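Wrist pain on the outside, pinky side. Vertical mouse or not?
Janinum Office Forum > Desk Setup > Keyboards and Mice

tallgrass51
Posted July 9, 2022
I do invoice entry all day and since March I have had an ache on the pinky side of my right wrist. It starts mid-morning and is gone by the time I go to bed. My job will pay for one thing up to $105. I was going to ask for a vertical mouse, but a coworker bought one and went back to her flat one after two weeks. Has anyone stuck with one long enough to say?

pedalcar
I have used one for three years. The first 8 days were bad and I was slow. After that it was fine. Get the right size for your hand, because the big ones make you reach for the buttons.

Ruthless_Filing
Before spending the money, look at where the mouse sits. If you have a full keyboard with a number pad, your arm is out to the side all day. I moved to a short keyboard and put the number pad on the left. Same cheap mouse as before, no more ache.

pedalcar
She does invoice entry. Nobody doing that job wants the number pad on the left.

Ruthless_Filing
I do payroll for 292 people and I learned it in a month. It is a fair suggestion.

tallgrass51
I could try it. The pad on mine doesn't come off, so I would need a new keyboard too. My desk is 51 inches wide, so there is room on both sides. The chair arms are fixed and hit the edge of the desk, if that matters.

quiet_carriage
It matters a lot. If the arms hit the desk you are sitting too far back and reaching for everything. I took the arms off my Cardoso chair with a hex key and could finally pull in close. That cost nothing.

dovetail_dan
I went the other way and gave up on special mice. I had a vertical from Tanel and my thumb started hurting in place of my wrist. Now I'm on a plain flat one.

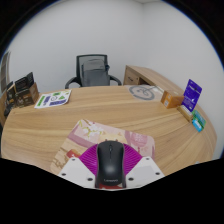
What helped was turning the pointer speed up so I move my hand less, and using keyboard shortcuts for copy, paste and switching windows. I also switch to my left hand for reading email. It feels clumsy for a few days.

pedalcar
One bad vertical doesn't mean they are all bad. The Tanel has a high thumb shelf. Try the Lirkeo if you can find one in a store.

dovetail_dan
I did say it was my thumb. I'm not telling anyone else what to buy.

Ruthless_Filing
If it still hurts in a month, see a doctor. Pinky side can be a few different things and a mouse won't fix all of them.

tallgrass51
Thanks. Chair arms came off this afternoon, four bolts each side. I turned the pointer speed up two notches. I'm going to ask work for the short keyboard and a separate number pad first, and see if there is enough left over for a mouse.

quiet_carriage
Keep the bolts in a bag taped under the seat. I lost mine.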